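2026-06-15

## Folding by gripper: Broltik says jobs are safe, staff would like that in writing

Clothing returns firm Broltik has told its staff that robots will start folding and bagging garments on its late shift before the end of the year. The company says the change will take the dull work off people's hands. Several of the people whose hands they are remain to be convinced.

Broltik employs 81 people to open, check, fold and repack clothes sent back to online shops. Under the plan, which it calls Futurine, 36 of them are being taken off the packing line in turn to do something that looks a good deal like their old job done the hard way. They stand at a white table in a large open-plan room and handle shirts and bags with hand-held grippers, two fingers each with a yellow tip. A camera on the gripper records each movement, and the recordings go to Tundow, the supplier that is building the robot arms.

The target is 2,000 recorded hours. Broltik would not say how many have been logged since the sessions began in April, or who decided that 2,000 was enough.

Myung-ja Ki, head of operations, told staff at a briefing last week that the project would "free up colleagues for higher-value tasks". Asked by a member of the late shift what those tasks were, she said they were still being scoped. Asked again by this newsletter, she named quality checks, stain treatment and dealing with damaged zips. All three are already done at Broltik by the same people who do the folding.

She also said there were "no plans for redundancies linked to Futurine". She declined to extend that promise past the end of the trial, and would not be drawn on whether posts left empty on the late shift will be filled. Two have stood empty since the spring.

The recording work itself is slower than it sounds. A shirt that a practised packer would have folded and bagged without looking has to be pinched, lifted and turned with a pair of jaws that can't feel a seam. Sleeves are a nuisance. Thin cloth slides, thick cloth bunches, and anything with a strap gets in the way of itself.

Staff on the sessions are paid their usual rate. There is no extra for the recordings, and the question of whether there should be was raised at the briefing and passed to the people team, who have not yet replied. The form that staff sign before their first session runs to a page and a half. It covers the use of video and the return of equipment. It does not mention what happens to the recordings if Tundow sells the same system to another returns firm, though Tundow confirmed that it expects to have other customers.
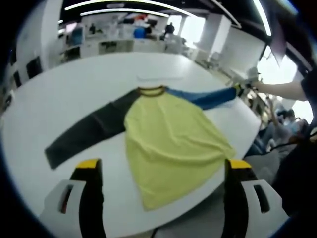
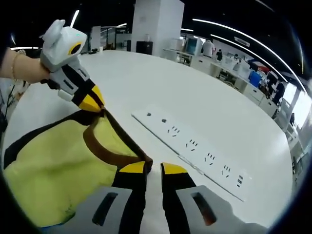
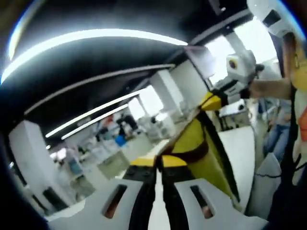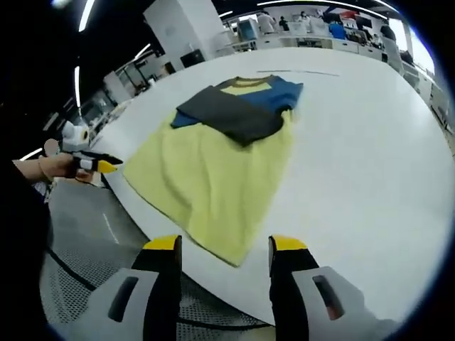

Lorna Nisbet does not think much of the claim that the sessions are a rest from the line. By her account, a morning with the grippers leaves her wrists sorer than a full day of packing, and she wants to know why nobody from health and safety has timed it. She said she had no quarrel with machines as such and would happily see one take over the bagging of winter coats. Her complaint was that she had been asked to teach her job to something and told in the same breath that it would make no difference to her.

"If it makes no difference, why are they spending the money?" she said.

Broltik has not published what it is spending. Nor has it released the figures behind its statement that a robot folding station will "match experienced staff" on speed. When we asked for the test results, the company sent a two-page leaflet from Tundow with a graph on it. The upright side of the graph has no numbers. A spokesman for Tundow, Ehsan Bhutto, said the full results were commercially sensitive, but that early tests on T-shirts had been "very encouraging". He agreed that T-shirts were the easy end of the range. He could not give a success rate for long sleeves, bags or anything with buttons.

This is not the first time staff here have been told that a machine would change everything. The label scanner brought in by the previous management, sold under the name Xue, was supposed to do away with sorting by hand. It is still in use, and it still rejects enough crumpled labels to keep a person standing beside it for most of the day. That job did not exist before the scanner came. It is also, by common agreement, the worst one in the building.

Broltik accepts that the new arms will need minding as well. Ms Ki said each station would have a "cell supervisor" to clear snagged garments and restart the cycle. How many stations one supervisor would look after has not been settled, and neither has the grade. On the present pay scale, packers and scanner minders are paid the same.

Rokeya Barua was more hopeful. She has asked to go on the supervisor training and thinks the work could suit people who can no longer manage a full shift on their feet. She would still like to see the training dates, which were promised for the start of this month. She was also doubtful about the timetable, having spent a good part of one session trying to get a single bag to lie the way she wanted.

There are some fair points on the company's side. Folding returned clothes for eight hours is hard on the back and dull to do, the late shift has always been difficult to fill, and few of those we spoke to said they would miss the busiest weeks after Christmas. A machine that really could take the worst of the load would find friends on the floor. What has been put in front of staff so far is a leaflet, a release form and a list of new duties that turn out to be old ones.

Selamawit Gudeta, who speaks for the late shift on the staff forum, has asked for three things before any arm is switched on: a written promise on jobs covering the first full year, a say in the grading of the supervisor role, and a limit on how long anyone can be kept on the grippers in one go. Broltik says it will "reflect on all feedback" and reply at the next forum meeting. No date has been set for that meeting.

The recording sessions carry on in the meantime. Staff who would like to come off the rota can do so by speaking to their shift lead, according to the company, and it will not be held against them. That is not in the form either.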